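Welcome to the notes for the Trestholm table set! If you have landed in this folder, you are probably after the file list, so I'll try not to keep you too long (Luana says I always do).

## What it covers

Everyday business on one wooden table: mugs being put away on a rack, taken down again, moved over to make room. Ese Akpan and I started it in July, and it has grown to 77 short sessions since then, sorted into 8 folders by the kind of tidying being done.

## How the folders are named

Each name starts with the task and ends with the initials of whoever set the table. So `mugs_to_rack_EA` is Ese's, and anything ending in `LF` was laid out by Luana Furtado, who likes her mugs much closer to the edge than the rest of us do – you'll spot it soon enough.

- `mugs_to_rack` – from tabletop to rack
- `rack_to_table` – the same thing backwards
- `make_room` – shifting things along
- `leftovers` – sessions that didn't fit anywhere, please be kind

## Table and crockery

The table is pale wood with a long, wavy grain, and we use it bare. We did try a cloth early on, and it rucked up under the rack every single time, so those 2 sessions live in `leftovers`. The rack is white wire and stands right on the tabletop. Mugs get swapped between sessions, but the white one with red lettering comes back a lot.

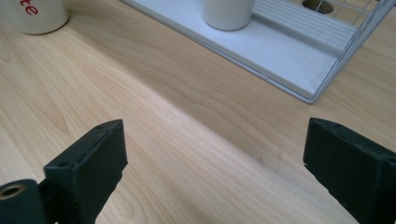 Please don't assume the rack is in the same spot from one folder to the next. We wipe the table down in between and put everything back by eye, and it drifts. If you need a steady layout, stick to `rack_to_table`, where we were a good deal fussier.

## Still to do

- Rename the 4 sessions that carry the old Skirka labels
- Ask Ese about the missing notes for `make_room`

Last updated September 19, 2024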